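4. Outdoor Trials

4.1 Platform and test area

The rover was assembled in a shared workshop over one winter, on a bench three of us had to clear at the end of every evening. The drive base is a secondhand Tedesco wheelchair chassis with its seat removed. The upper deck, the battery tray and the sensor mount were cut and drilled on site. Total mass with the battery fitted is 43 kg. Software runs on a single small computer under the deck, and the planner is the Prometora release described in Section 3, with the changes to the cost map listed there.

Indoor tests used the workshop corridor, which is too narrow to show how the planner behaves when the nearest wall is far away. For the outdoor trials we moved to a paved area in Meltham. The first session was held on March 3, 2025, and the remaining ones were finished in April. Vittoria Sorrentino walked beside the rover with the stop switch on every run.
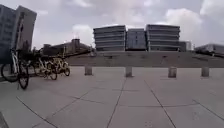

Figure 4. Views from the rover in the outdoor test area.

Each run began with the rover at rest and a goal point entered by hand. The speed limit was the same as indoors. We logged wheel odometry, heading, the local cost map and every press of the stop switch. A run was counted as complete if the rover came to rest within one meter of the goal and the switch had not been used. Of 97 runs, 56 were complete by this rule. Most of the others were stopped early by the operator when heading drift took the rover off its planned line.

4.2 Heading drift on slabs

Drift was worse outdoors than in the corridor. The rear casters have hard tires, and on the workshop floor they track well. On slabs they can catch in a joint when it is crossed at a shallow angle, and the base then turns a little before the controller responds. We first put this down to a loose motor coupling and replaced it, with no change in the logs.
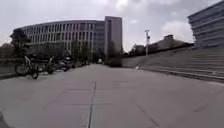 The second source of error was the heading estimate itself. The compass was mounted too close to the motor leads, so we turned it off outdoors and took heading from straight edges found by the camera. A long walkway suits this method. The joint line running up the paving slightly left of center gives one direction, and the bottom edge of the steps on the right gives another to check it against. The fainter cross seams were left out of the fit. Parked two-wheelers like those on the left were treated as obstacles only.

With the edge-based heading in use, the average drift over a straight run fell to about 3 degrees. We kept the Resport gyro running as a fallback for stretches where no edge was found. Softer caster tires have been fitted since these trials and have not yet been tested outdoors.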